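Rodenico、布物ハンドリング向けグリッパーキット「Clestness」の受注を開始　手首カメラと交換式フィンガーを一体化

ロボット周辺機器のRodenicoは、衣類やリネンなど柔軟物の把持に対応した2指グリッパーキット「Clestness」の受注を開始した。協働ロボットの手首フランジに取り付ける電動式で、指先の近くを写す小型カメラを標準で備える。出荷は10月から順次行う。

同社がこれまで扱ってきたグリッパーは、箱や樹脂成形品など形状の決まったワークを対象としていた。Clestnessでは対象を布、ベルト、ひも類に広げた。柔軟物は把持点の位置が毎回変わり、隣り合う布を一緒に挟み込む失敗も起きやすい。このためフィンガーの先端を細く絞り、布の間に差し込んで目的の部分だけをつまむ形状とした。

キット本体の質量は459g。制御ユニット、接続ケーブル、カメラ、フィンガー一式、設定用ソフトウェアで構成する。フィンガーは先端形状の異なる5種類が付属し、工具1本で交換できる。開閉ストロークは最大38mmで、把持力は設定ソフト上で段階的に変更する。薄手の生地では把持力を下げ、ベルト類では上げる使い方を想定している。

カメラの映像は制御ユニットを経由して上位のPCに送られる。把持前の位置合わせに加え、つまんだ後の状態の確認にも用いる。固定カメラではアームや手先の陰に入りやすい把持点の周辺を、手首側から直接捉える。映像と開閉指令値は同じ時刻情報を付けて記録でき、把持に失敗した動作を後から見直す際の照合に使える。 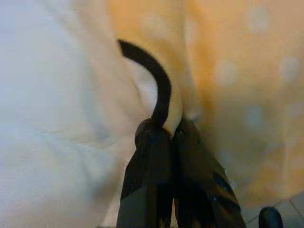

Valentin Millet

手首カメラから見た把持作業。2本の黒いフィンガーの先端が細長い黒い帯状の部材を挟み、背後には白い布と水玉模様のオレンジ系の布が重なる。帯は指先から上に伸び、途中で左へ曲がっている。こうした部材は、つかんだ位置から先の部分が自重や布との接触で向きを変えるため、指先の座標だけでは先端の位置を決められない。Clestnessの設定ソフトには、把持点から先の輪郭を映像上で追跡し、先端の位置を推定する機能が含まれる。

一方で、制約もある。カメラの焦点は指先付近に合わせて固定されており、奥にある布の柄や縫い目の判別には向かない。布の種類を見分ける工程では、上方に別のカメラを設置する構成を同社は推奨している。黒い部材を黒いフィンガーでつかむ場合は両者の境界を検出しにくくなることがあり、照明の角度の調整が必要になる。明色のフィンガーは別売品として準備中で、発売時期は決まっていない。

通信はEthernetとシリアルの2系統に対応する。主な協働ロボット向けの取り付けプレートは選択式で、注文時に機種を指定する。サンプルプログラムには、重なった布の端を探してつまむ動作、帯状の部材を引き出す動作、所定の位置へ移して離す動作が収録されている。いずれもソースコードの形で提供され、利用者側で改変できる。

試用にはスペインのToledoにあるリネン整備会社Zineckが参加した。返却品の仕分け工程に1台を設置し、結束用の帯を布の山から取り分ける作業に充てた。同社からは、フィンガーの付け根に糸くずがたまりやすいとの指摘があり、量産品では可動部の隙間を覆うカバーを追加した。カバーは取り外して水洗いできる。

保守については、フィンガー先端を消耗品として扱う。連続運転では500時間ごとの点検を求めており、摩耗が進んだ場合は先端部のみを交換する。交換後は設定ソフトから原点合わせを実行する。カメラの位置を動かさない限り、映像側の再校正は不要としている。

価格は構成により異なり、個別見積もりとなる。評価用の貸し出しは毎週木曜日に受け付け分をまとめて発送する。貸し出し機には標準フィンガーのみが付属し、その他の形状を試す場合は申込時に指定する必要がある。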